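发件人：韩艳玲（Yanling Han）
收件人：旧布修补与保存邮件组
主题：Re: 条纹褥套布的清洗和补法
时间：上午 9:40

各位好：

曾婉婷（Wanting Zeng）上次的信我读了两遍，问题比较多，我按顺序回，原信的有关段落引在前面。宋依然和 Ineke 在组里也问过类似的事，一并答了。

> 曾婉婷写道：
> 我从 Ralludholm 的一户人家收到一批老褥套，都是条纹斜纹布，棉的，
> 织得很密。其中 2 条状态不错，其余的有黄渍，折痕处有断纱。
> 我想问三件事：
> 一、黄渍能不能用氧系漂白剂泡，泡多久合适；
> 二、断纱的地方是织补好，还是在背面垫一块布；
> 三、补完以后是折起来存，还是卷起来存。
> 另外，蓝条有一点掉色，我用湿白布压了一下，布上有浅浅的蓝。
> 这种情况还能下水吗？

先说掉色，这一条决定后面怎么做。

湿白布压一下有浅蓝，不等于一定不能下水，但是测试要做全。只用清水压是不够的，要把准备用的洗涤液按实际浓度配好，分别在每种颜色的条上试，正面背面都试，经纱和纬纱颜色不同的也要分开试。做法是在布边不显眼的地方滴一滴，垫白色吸水纸，上面再盖一张，压一个小玻璃砝码，放 5 分钟，揭开看两张纸。清水有色、洗涤液也有色的，整幅不要下水。清水有一点、再试两次就没有了的，多半是浮色，可以考虑。老褥套的蓝条有的是靛蓝，有的是后来的合成染料，光看看不出来，我也不猜。

如果决定洗，水温不要高。我一般用室温的软水，自来水硬的地方先过滤。平铺在浅槽里，下面垫一层尼龙网，洗的时候只用海绵上下按，不揉，不拧，换水的时候连网一起提。湿棉布很重，断纱的地方自己挂不住，直接拎布角会把折痕撕成口子。我早年撕过一条，口子有一掌长，后来补了整整一个冬天的晚上。

再说黄渍。我的意见是先别漂。很多黄是棉纤维老化以后的产物，泡清水就能出来不少，第一缸水常常像茶。换到水色变清为止，晾干以后再看还剩多少。剩下的如果是成块的、边缘清楚的，大概是液体留下的旧渍，这种漂了也未必掉，布却会变脆。氧系漂白剂我不是完全不用，只用在打算继续铺在床上的布上，浓度用说明书的下限，时间短，看着它，漂完多漂洗几遍。准备收藏或者将来要给人看的，我不用。斯塔尼福思先生（Trevor Staniforth）在这个问题上和我意见不同，他认为只要漂洗彻底就没有大碍，欢迎他自己来说。

第二个问题，织补还是垫布。

看破损的方向。褥套布一般经密大于纬密，折痕处先断的常常是经纱。如果断的根数少，纬纱还连着，可以在背面垫一块薄棉布，用细线沿纬向做平行的长针固定，针脚落在纱与纱之间，不要扎穿纱线。针距宁可疏一点。如果经纬都断了，成了洞，再考虑织补。条纹布织补的难处在对条，差一根纱就看得出来。我的办法是从同一块布的缝份里抽纱，褥套的缝份一般留得宽，里面那段没见过光，颜色比正面深，抽出来以后要先和正面比一比，太深的话宁可用别的线。

垫布要先预缩。新棉布带浆，缩率又大，不处理就缝上去，下次一洗，垫布缩了，面布就起皱。我把垫布煮过、晾干、熨平，再裁。颜色选条纹里比较浅的那个，从正面破口里透出来不扎眼。

线的问题 Ineke Lambrechts 问过几次。我现在用的是 Sawatzky 的细棉线，支数高，单股，用之前过一下水。涤纶线我不用，它比老纱结实太多，受力的时候断的总是老的那一边。Winton 的丝线也有人用，缝薄布很好，用在这种厚斜纹上我觉得滑，结头容易松。

还有组员问纱数怎么数。用织物密度镜，放在平处，在 3 个不同的位置各数一次取平均。布一定要铺平，不要绷，绷紧了数出来会偏少。没有密度镜的，拿一把钢尺加放大镜也行，数一厘米，慢一点而已。条纹布要记一个完整循环的宽度和每条的纱数，颜色按顺序写下来，从布边开始写。这份记录将来找同类布的时候比照片有用，照片的颜色靠不住。 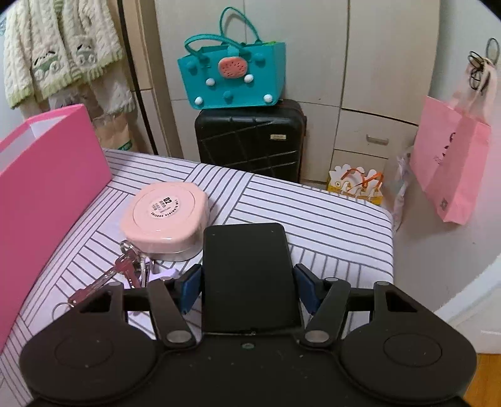
附图：铺在床面一类平面上的条纹布。

第三个问题，存放。

能卷就卷。用无酸纸筒，直径粗一点，外面先包一层洗过的白棉布再卷。正面朝外，卷的时候顺着经向，松紧均匀，不要为了卷齐去拉布边。卷好再包一层棉布，用宽布带系两道，不要用橡皮筋，也不要用胶带。家里放不下纸筒的，可以折，折缝里塞无酸纸搓成的软条，不要让折线压实，每年 5 月拿出来换一次折的位置。原来就断过的老折痕，千万不要再沿着它折。

湿度比温度要紧。我的柜子常年控制在 60% 以下，梅雨的时候开除湿机。樟脑丸不要直接碰布，我现在干脆不放，改成每个季度打开检查一次，看有没有虫屑。塑料整理箱短期周转可以，长期不行，闷。

宋依然（Yiran Song）另外问到价钱。我不做买卖，只能说见过的。Wenia 那边的旧货摊上，成色好的整幅褥套有人开到 1,000，带补丁的便宜很多。我个人更愿意要带补丁的，以前的人怎么补，拆开看一遍比看书学得快。不过拆之前请先拍照，画个简图，标上针脚方向，旧的补丁本身也是这块布的一部分，能不拆就不拆。

最后请婉婷补几样情况，方便大家接着讨论：

每幅的长宽，布边是光边还是毛边；
一个条纹循环的宽度，颜色顺序；
有没有缝着的标签、墨水写的字或者绣的字母，位置在哪；
内侧有没有残留的羽毛或者稻草，有的话先用软毛刷隔着网吸掉，别急着下水。

如果有墨水字，洗之前单独测一次，测法和染料一样。

回信的时候请把不相关的引文删掉，上个月有几封信越引越长，存档里很难找。

韩艳玲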